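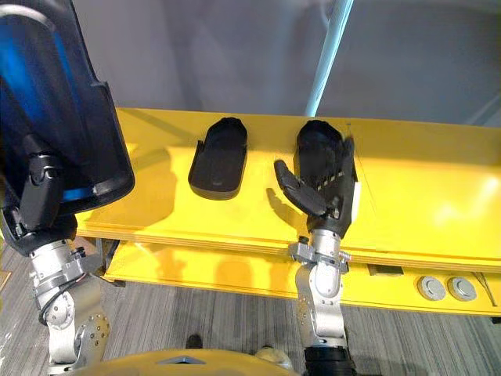

When the right hand wouldn't let go: news from the Himimura bench

Many of you have been asking after our two-armed robot since the stoppage, which is very kind, so I thought I'd set down the whole story while the kettle is on and the logs are still open beside me.

The job is a simple one on paper. The black trays lie side by side on the yellow table, rounded ends to the back, and the robot is to take each one by the rim and move it along. Rin Shimada had it running a batch of 240 picks, and it was going along so nicely that she'd started writing up her notes (always a dangerous moment!).

Then the right hand closed on a tray and stayed closed. The program believed the fingers had opened, so the arm carried on to its next position and dragged the tray with it, pressing down on the tabletop harder than any of us would like. The force limit ought to have stopped it straight away. It took 2 seconds, and Rin reached the stop button first. No one was hurt, I'm very glad to say, and the tray came out of it with a scuff on the rim.

Zoltán Major spent a good long while on the wrist and found a connector that had worked itself partly out of its seat, so the hand's position signal was dropping in and out. That explained the fingers. The slow stop was a separate matter, and I'm afraid it was our own doing. We had raised the force limit in January for a heavier part and never set it back.

The limit is back where it belongs, and Zoltán has fitted a locking clip to the connector. The arm now has to see a steady "open" signal from the hand before it moves away from a tray. It makes every pick a touch slower, and Katsuhiko Sugawara has already grumbled to me about it, but he signed the change all the same.

Until further notice, please keep both arms at 60 per cent speed, and don't reach over the table while the drives are on, even for a tray that has gone crooked. If a finger looks slow or sits at an odd angle, press stop and come and find Rin or Zoltán. We would much rather be fetched for nothing.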